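Re: [handheld-grippers] Anyone tried the Lusa kit?

On Tuesday another list member wrote:

> We're looking at the Lusa hand-held gripper kit for a small project
> (tabletop stuff, picking and stacking, nothing heavy). The web page
> is all glossy words and no detail. Has anyone had one in their hands
> for more than an afternoon? Mainly I'd like to know how the fingers
> hold up, whether the pads can be swapped, and whether the software
> is any good. We had a Platura on loan before and my wrist still
> hasn't forgiven it.

Hello all,

Yes, me! We bought two of them in June and I've been meaning to write something up ever since, so thanks for the nudge.

Short version: I like it, I'd buy it again, and I'd moan about the same two things again. It's a good deal lighter than the Platura (I had one of those too, and you have my sympathy) and the trigger has a nice long pull, so you can close the fingers slowly without your hand starting to shake. I can do 20 minutes at a stretch before I want a cup of tea. With the Platura it was more like one go and a lie-down.

Setting up took me 43 minutes from opening the box, and a fair bit of that was hunting for the right hex key, which was in the lid all along. The paper guide is fine up to the part where you pair the camera, and then it skips a step. You have to hold the button down until the light goes steady BEFORE you open the software. Do it the other way round and it'll sit there searching until you give up.

What we mostly do with ours is cups. Stacks of white plastic ones on a plain table, over and over — taking one off, putting one back, moving the whole lot across. It sounds dull (it is dull) but it's a very good test of a gripper, as thin ribbed plastic gives way the moment you squeeze too hard and nested cups love to come up in pairs.
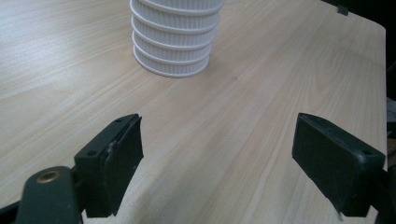

On the pads, then. They do come off, and you can get spares, but only in packs of 12, and I can't imagine who gets through that many. The rubber grips well enough on smooth plastic. I tried the softer set from Gidovar as well and they're lovely on cups and hopeless on anything with a corner, so I've gone back to the ones in the box. Fingers pick up scuffs and little chips quite quickly if you keep tapping the table with them, which I do. It's made no difference to how they work, but if you want it to look smart for visitors, maybe keep a spare pair in a drawer.

Software: hmm. Recording is solid, I've not lost a session yet. Sorting through the clips afterwards is a pain. There's no way to mark a bad go while you're doing it, so I ended up with 70 clips one evening and a scrap of paper saying things like "the one after the sneeze". The Fedoruk viewer opens the same files and is much nicer for that job, so I record in one and tidy up in the other.

My other moan is the carry case. The foam is cut for the gripper with its fingers shut, and mine always seem to want packing open.

If you're near enough to borrow one for a week before you spend the money, write to me off list. I'd only ask that you bring your own cups, we're a bit short!

Cheers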